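Intranet > Working groups > Security and passwords > Minutes

Minutes, password and login working group, 4/16/21

Right, I said I'd write these up before the weekend, so apologies for the typos. We met in the Killadby room at ten, most of us in person and the rest dialling in. I was taking notes and also had quite a bit to say, so where it says "I" that's me arguing and where it says "we" that's the group.

Last month's minutes

Accepted as they stood, apart from one fix: the March notes said the Grilevitz contract ends this year. It ends next year. I've changed it in the file.

Moving everyone to the password manager

This took up more than half the meeting! We're going with Skisier, as agreed last time, and the first batch of licences came through on Monday. As of this morning 161 people have set up a vault, and 74 of those have put something in it besides the welcome note. I was pretty chuffed with that, but it was pointed out (fairly) that our staff list has 1193 names on it, so we've a way to go.

The front counter people have the hardest time of it, what with shared computers and logging in and out all day. We talked about letting each counter have a shared folder in Skisier so the courier logins and the stationery account can come off the sticky notes. Everyone was in favour. The only worry was who gets taken out of the folder when they change teams, and we settled on the team leader doing it the same day, with a check by us at the end of each month.

There was a long back and forth about the master password. I wanted four random words, minimum. Others thought people would just pick the name of their footy team and three players, and I had to admit I know someone who'd do precisely that (me, a few years back). We landed on letting Skisier suggest the words and letting people re-roll until they get a set they can remember.

Agreed: counters go first, then payroll, then the rest of head office. Field staff wait until the phone app has been tested on the older handsets.

Expiring passwords every quarter

I've been on about this for ages, so I'll try to be brief. Making people change a perfectly good password every quarter gets us Autumn1, Autumn2 and so on, and the help desk spends the first week of each quarter on resets. The proposal is to drop the forced change for anyone who has a vault and a second login step switched on, and only force one when there's a reason to, like a leak or a lost laptop.

Audit will want this in writing. I'll draft a page and send it round, and could people please read it this time, even just the bold bits.

Baumgartner training

The Baumgartner online course is booked for two sessions. We looked at the sample module and liked the part on fake invoices very much. The quiz at the end was less of a hit, with some very odd wording about "digital hygiene", and we'll ask them to reword it. Sessions are capped, so managers should put names in early.
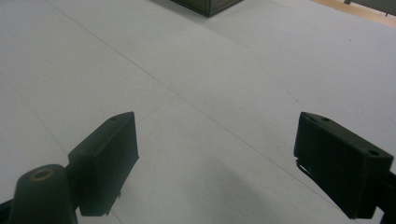
Can people keep passwords saved in their web browser while they wait for a vault? For now they can, as long as the computer isn't a shared one, and they should clear them out once everything has been moved into Skisier.

Other business

The old Grilevitz remote login is still switched on for 3 accounts that don't seem to belong to anyone. We'll disable them on Tuesday after lunch and see who rings. If it's a scheduled job that falls over, it can be switched back on while we sort out a proper service account.

Someone asked about getting the little hardware keys for the finance team. Good idea, no money for it this year, so I've put it on the list for the next budget round.

Actions

Draft page on expiring passwords: me
Shared folders for the counters: help desk
Quiz wording, to go to Baumgartner: training
Grilevitz accounts off: systems team
Test the phone app on older handsets: systems team, with a couple of field staff if they can be spared

Next meeting is same room, same time, four weeks from now. Agenda items to me by the Wednesday before, please.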